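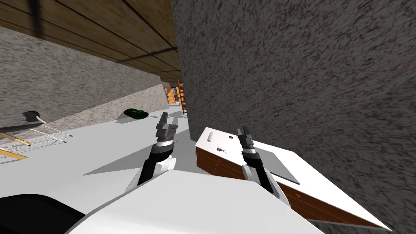

Figure 3. Simulated room with speckled gray walls and a plank ceiling, seen from the robot's head-level view.

4.2 Who actually puts money into small local banks?

Okay, so back to the question I kept dodging in Section 3. When a big investor buys shares in a small community bank, does the bank really lend more to the folks down the street? I went in thinking yes, obviously! Then I sat down with the loan records from Cestanora (the smaller of my two lenders) and got a lot less sure of myself.

Cestanora sold preferred stock to Velico, and I picked up its lending the following February. I had 700 loan files to read, mostly shops, daycares and a surprising number of hair salons. Wai-kit Tam read them too, separately from me, and we argued over what counts as a "new" borrower. I wanted to leave out anybody who'd ever had a checking account there. Wai-kit thought that was way too strict, and I came around to his side, so a new borrower here is anyone with no earlier loan from the bank.
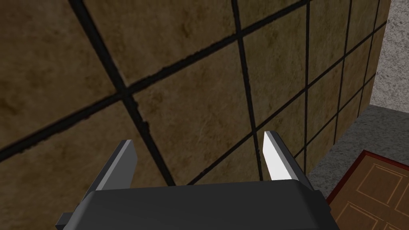

The other thing that tripped me up was renewals. A loan that gets rolled over looks an awful lot like fresh lending if you only have the totals, and the totals are all most earlier papers had to go on (mine included, sorry). Once I pulled the renewals out, the growth at Cestanora shrank but didn't go away. At Stuten, which never had an outside investor, I couldn't find any growth at all.

I'd love to say the investment did it, but I can't quite. Cestanora also hired a new loan officer that same spring, and Raelene McAlister pointed out that one busy person with a good phone manner can move the numbers at a bank that size. So in the next section I split the loans by officer and run the whole thing again.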